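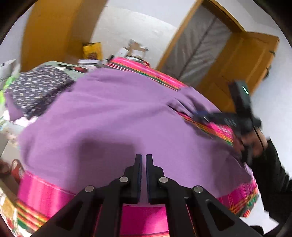 Para onde vão as toalhas que já ninguém usa em casa? Até ao fim de agosto podem ser entregues na sala da associação Collano, que as lava, dobra e encaminha para quem precisa delas.

A recolha começou devagarinho, com dois sacos deixados à porta logo de manhã, e acabou por juntar 200 peças entre toalhas de banho, lençóis e panos de cozinha — muito mais do que esperava Itziar Montes, que teve a ideia depois de esvaziar os armários da mãe e de não ter coragem de deitar fora tanta coisa boa. As tardes de dobragem fazem-se à volta do que houver para servir de mesa, com conversa, café e, quando calha, um bolo de laranja que desaparece antes das cinco.

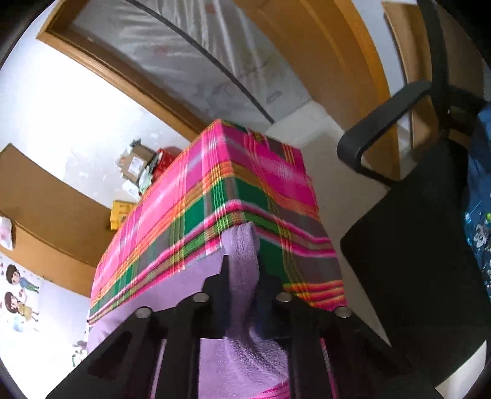

Uma toalha roxa sobre o pano de xadrez colorido, na sala da Collano.

As toalhas de banho são dobradas ao meio no comprimento, depois em três, e ficam com a dobra virada para fora, para se poderem contar na prateleira sem desmanchar a pilha. "A minha avó fazia assim e eu não sei fazer de outra maneira", conta Rocío Zabala, que já ensinou o jeito às vizinhas todas e ainda corrige, com muita paciência, quem deixa as pontas tortas.

Quem quiser contribuir deve levar as peças lavadas e bem secas, mesmo que estejam um pouco desbotadas, e as que tiverem buracos também servem, mas pede-se que venham num saco à parte, porque seguem para panos de limpeza. A sala abre às 11 horas e Macarena Ibarra recebe os sacos à entrada. Para quantidades grandes convém avisar na véspera.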